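How to set up a small PA for a pub or village hall gig

Most function rooms were not built with music in mind, so leave more time than you think you need. An hour and a half before doors is comfortable for a solo act or a duo.

What to bring

Two powered speakers on stands, a small mixer, one monitor, mic and instrument leads, a mains extension with surge protection, and gaffer tape. Pack a spare of every lead. An 800 watt pair is plenty for a room the size of Clodley village hall.

Placing the speakers

Put the stands a little in front of the microphones, one each side, and raise the cabinets above head height. Angle them slightly inwards. If the room is long and narrow, set up at the short end. Keep the speakers out of the corners, where the bass builds up and turns muddy.

Plugging in

1. Turn every fader down before you connect anything.
2. Run the leads along the wall and tape them down at doorways.
3. Switch on the mixer first and the speakers last. At the end of the night, do it the other way round.

Setting levels

Sing at full volume and bring up the gain until the peak light flickers, then back it off a touch. Do the same for guitar and keys. Roll off the low end on vocal channels at 76 Hz, or at 126 Hz if the room is boomy. Bring up the monitor last. If it rings, turn it down or move it so that it faces the back of the microphone.

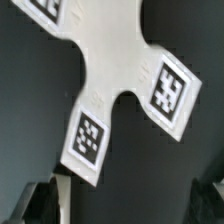 Wongsuwan wrote in to say that a full room soaks up far more top end than an empty one, and that it pays to check the vocal again after the first song.

Packing down

Mute everything, switch off the speakers, then the mixer. Coil leads over and under and tie each one. Allow 10 minutes for a last look round the stage, behind the curtains and by the sockets.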